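Search this site

Search

Gillies cordless stick vacuum -- four months in

Quick one because I have to be out the door by 7:30. Bought the Gillies cordless back in July, after the old Halell finally quit. The Halell was a corded upright, heavy as a fridge, and I hated it for years. Wanted something I could grab with one hand. Skye Cowie down the hall has the Gillies and let me run hers over my rug for ten minutes. Ordered mine the same night.

Setup. Easy. Wand clicks into the body, head clicks into the wand, done. The wall dock is another story. Comes with two screws and anchors that crumbled in my plaster. Used my own. The paper template is printed a hair off too, so hold the actual dock up to the wall and mark it with a pencil. Dont trust the paper.

Battery. Box says 80 minutes. Sure, on low, with no brush attached, pointed at nothing. On medium with the floor head I get almost 12 minutes less than I need to do the whole apartment, so I stop, charge, and finish the bedroom later. On high it's gone before I'm out of the kitchen. Charging is slow. Overnight is the only way that makes sense. You can buy a second battery but they want way too much for it and it was out of stock both times I looked.

Suction is good. Really good on hard floors. On the rug it grabs so hard on high that you're kind of wrestling it, so medium there. Edges are fine, corners so-so, you need the crevice tool. Which has nowhere to live on the dock! There's a clip for the dusting brush and a clip for the little upholstery head and nothing for the tool I use every single time. 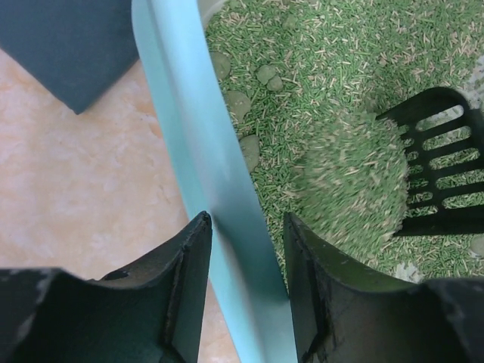
Bin is small. That's my main gripe. I empty it in the middle of a job, always, and the flap opens fast so you get a puff of dust in the face if you're not way down inside the trash can. Cat litter fills it quickest. Those thin green stick pellets, the ones with the pale bits mixed in, are light enough that the vacuum picks them up no problem from hard floor, but they jam crossways at the neck of the bin and then everything piles up behind them. I poke them out with a chopstick. Low setting works better on them than high, which just flings them behind the toilet. Flour, crumbs, dried mud, all no trouble.

Hair. Brush roll comes out with a quarter turn and I cut the hair off with scissors every couple weeks. Long hair still wraps, whatever the box says. Filter rinses clean under the tap but needs a full day to dry, so do it at night after you've vacumed, not before.

Noise -- high is loud, a whine more than a roar. Medium you can have the radio on. I compared it with the Gastari my brother-in-law Keir Cairns has. His is quieter and the bin is bigger, but it weighs a lot more and my wrist was sore after one flight of stairs. He paid more too. He thinks his is better. He would.

Customer service, one call. Release button stuck in week three. They asked for the model number (mine's the 2364, it's on the underside where you can't read it without a flashlight) and sent a new bin from Umton in under a week. No charge. New one hasn't stuck yet.

Would I buy it again, yes, on sale. Small place, hard floors, go for it. If you've got 800 square feet of carpet and two big dogs get something with a cord. Four stars. Would be four and a half with somewhere to put the crevice tool, mine is in the junk drawer.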